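Looking After Big Illustrated Books at Home

Posted by Seija Lappalainen, 25/05/2024

I love a heavy picture book, and the old medical ones most of all (skeletons! apothecary jars! terrifying bone saws!). My biggest is an 847-page anatomy atlas that takes two hands to lift, and it has taught me most of what follows.

Clear a table first

Wipe the table, let it dry all the way, and move your coffee somewhere else. Wash your hands and skip the cotton gloves. Clean bare fingers feel the edge of a page much better, and you're less likely to tear it.
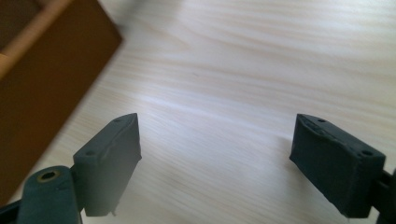

Opening a stiff spine

Stand the book on its spine and let both covers down gently. Then press down a few pages from the front, a few from the back, and keep going until you meet in the middle. It's slow and so satisfying! A rolled towel under each cover helps with the really fat ones.

Musty smell

Put the book in a lidded tub beside an open dish of baking soda, with no powder touching the paper, and leave it for a week or 2. My atlas came from a damp shop in Plindwood and needed the whole of August, but it smells wonderful now.

Loose plates and small bits

Fold-out plates that have come away go flat in an acid-free folder with the page number penciled on it. Please, no tape! Old bookplates, ribbon markers and trade cards are fun to keep too, and anything with compartments will do for those.
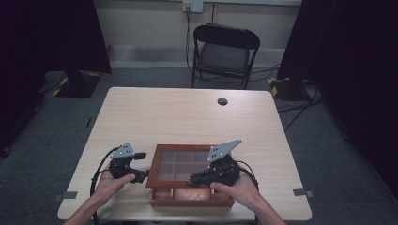 Wooden box with a glass-paneled lid

Shelving

Lay anything really tall on its side, heaviest at the bottom, two or three to a pile. Nelli Peltonen wrote in to say she turns hers over every spring and dusts the top edges with a soft makeup brush. I tried it and I'm hooked.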